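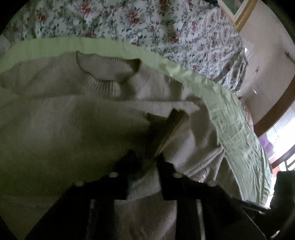

Fig. 4. Knit sweater spread on a plain cloth, neckline open.

Section 4 – Knits and sweaters

Read section 3 first if you haven't set up the surface yet. Short version is in 4.1.

4.1 Surface

You need two layers under a knit. Base layer – any bedspread, quilt or printed fabric, pattern doesn't matter. Top layer – one plain cloth, light color, smooth weave. A pillowcase is too small. A flat sheet folded in half works fine, so does a thin cotton throw.

1. Spread the base layer. Doesn't need to be perfect, bunching at the far side is OK.
2. Lay the plain cloth on top. Smooth the part where the sweater will go. Ripples out past the sweater can stay.
3. Check for anything rough. Run your hand across it once.

Note: beige and gray knits are hard to see on a busy print. Green, pale blue or white all give a good edge to fold against. Colline sets include a plain cloth, see parts list.

CAUTION: Take off rings and watches. One snagged loop and you're mending.

4.2 Laying out

1. Shake the sweater once, hold it by the shoulders. Never by the cuffs.
2. Put it down front side up, neck away from you.
3. Open the neckline. The back collar should show behind the front ribbing. If one corner of the collar has tucked under, pull it out now – it sets a crease that is a pain to steam out.
4. Pull the body straight from the hem. Small tugs. Don't stretch the ribbing.
5. Flatten any fold running across the chest. Work from the middle out to the side seams, palms flat.
6. Sleeves straight out to the sides.

Note: a long crosswise fold just under the neck is the most common problem. Usually means the shoulders are bunched up underneath. Lift the shoulders, set them down again, then repeat step 5.

4.3 Folding, shelf method

Use this for medium and heavy knits.

1. Left sleeve across the body, then angle it down so it lies along the left side.
2. Fold the left side in, to just past the edge of the collar.
3. Same on the right. The two sides should meet or nearly meet.
4. Hem up to the middle.
5. Fold up again, to the collar.
6. Turn the whole thing over so the neckline faces up.

Finished width should be roughly 10 inches. If it's wider, undo steps 2 and 3 and bring the sides in more. Pressing it narrower doesn't work, it springs back.

Stack no more than five. Heaviest on the bottom.

CAUTION: Do not hang knits on the Turunen rail, even for a night. Shoulders will stretch.

4.4 Folding, drawer method

Thin knits only.

1. Follow 4.3, steps 1 to 3.
2. Fold in half, collar to hem.
3. Fold in thirds from the folded end.
4. Stand it upright in the drawer, smooth fold on top.

If it falls over the drawer is too empty or the knit is too thick. Move it to a shelf.

4.5 Before long storage

Anything going away for the season. Most people here do the change over in October.

1. Wash or air it first. Moths go for worn wool before clean wool.
2. Dry completely. Check the ribbing at neck and cuffs, thats where damp hides.
3. Pick off pills with the flat comb. Light strokes, one direction.
4. Fold per 4.3.
5. Sheet of plain paper between each one.
6. Into a Ninduvow bag. The large bag is 55 cm across and takes three medium knits side up. Don't force a fourth.
7. Zip, leave the corner vent open.

Note: care label says 100% wool – use a cloth bag, skip the plastic one.

CAUTION: Don't use the vacuum bags from section 7 for knits. Flattened ribbing may not recover.

4.6 If something goes wrong

Collar won't lie flat – steam from the inside, hold the iron off the fabric, no pressing. Let it cool before you move it.

Folded sweater leans to one side – a sleeve is doubled up. Unfold to 4.3 step 1.

Pulled loop – don't cut it. Ease it through to the inside with a blunt needle.

Lint from the cloth on the knit – wash the plain cloth on its own once before first use. New ones shed.

Hanger bumps at the shoulders – dampen with your fingers, smooth, leave flat overnight.

For jackets and coats with lining go to section 5.

Text: Pirjo Pesonen. Checked by Radek Halás. Rev. 11, 09/09/2020

Prulleo Home Storage Guide | Contact us | © Prulleo 2020 | Back to top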